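Chapter 4
Does Practice Make Perfect?

Most people will tell you that practice makes perfect. Ask them how they know and you will usually get a story about a cousin who plays the violin. The story may be true. It tells you very little, since you never hear about the cousins who practiced just as long and still play badly.
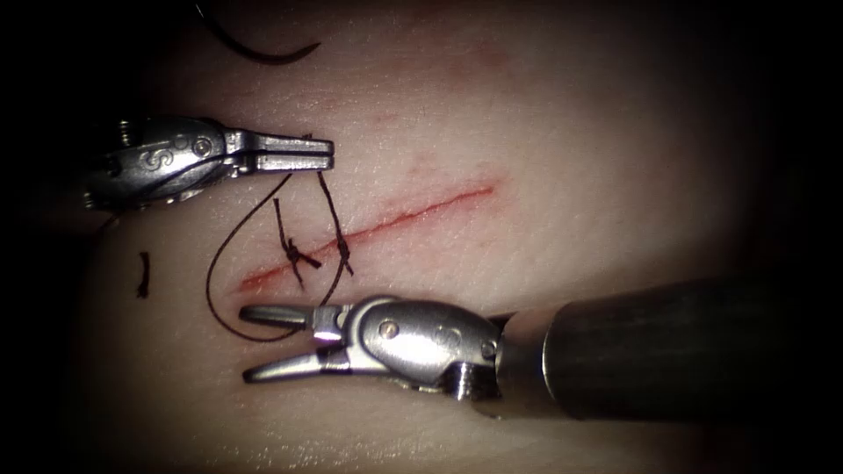 Reading time: 30 minutes

This chapter looks at what happens when the old saying is put to a test. Take the Sitstead typing study, which you will still find quoted in teaching guides. Rokeya Gazi followed 164 office trainees through one spring and reported that those who practiced most typed fastest by April. The guides stop there. They leave out that trainees chose their own hours, and that the quick ones may simply have enjoyed it more. People tend to keep doing what they are already good at.

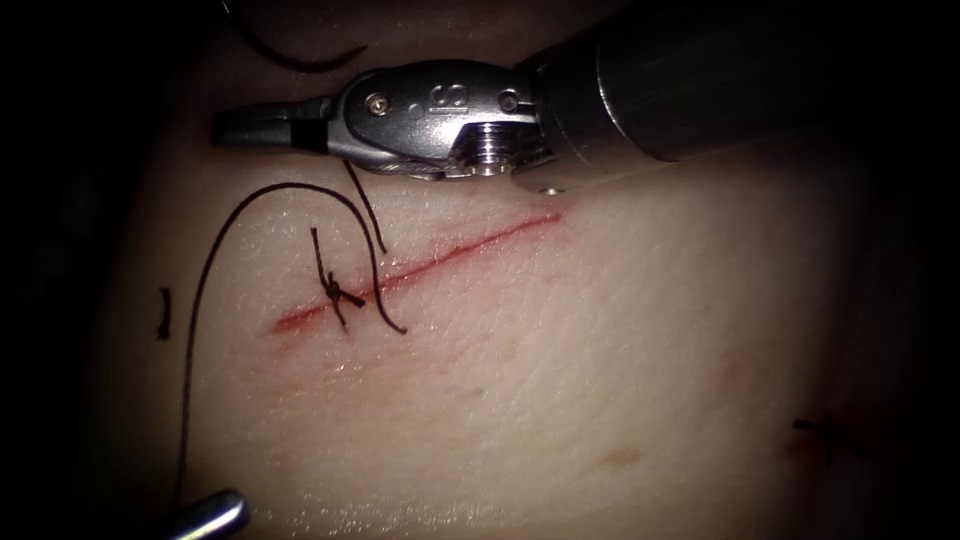 A better test would hand out the hours by lot. Witold Tokarz tried this with 145 beginners learning to juggle, and the gap between the long-practice and short-practice groups shrank. It did not vanish. How much of it would be left after a year is anyone's guess, because Tokarz stopped after six weeks.

Then there is the question of what counts as practice. Tharushi Hettiarachchi counted every hour a student spent in the room. Ozan Coşkun counted only the hours when someone was correcting mistakes -- a much smaller number -- and got a different answer. Both papers have "practice" in the title.
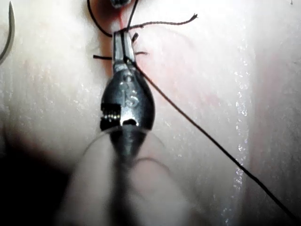

Be careful, too, with round numbers. The "400-hour rule" sold by training firms such as Pudance began as an average in one small sample. Some learners in it needed far less, and a few never got there at all. An average is a poor promise to make to one person.

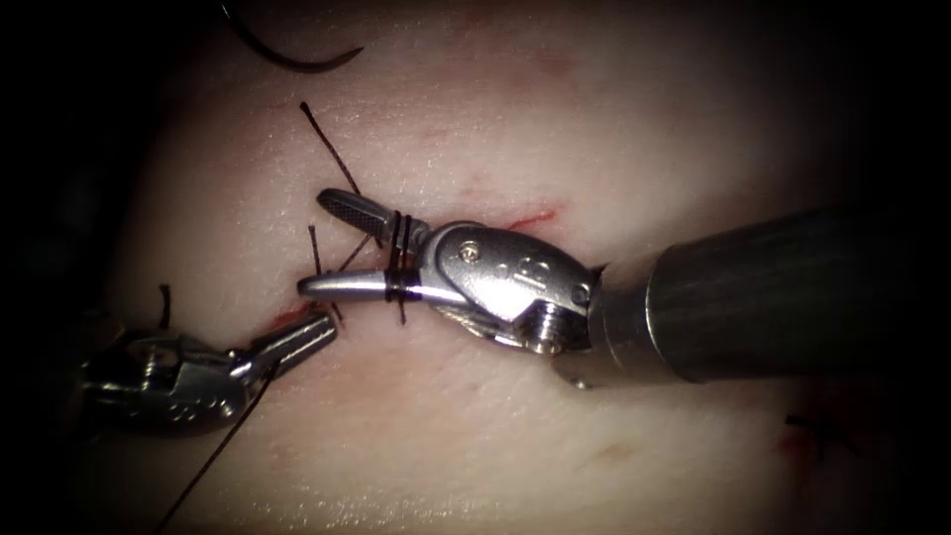 Figure 4.1 Two instruments at a pad marked with a thin red incision.

Before you go on to Section 4.1, write down one skill you believe you gained through practice. Then list what else changed in your life over the same months.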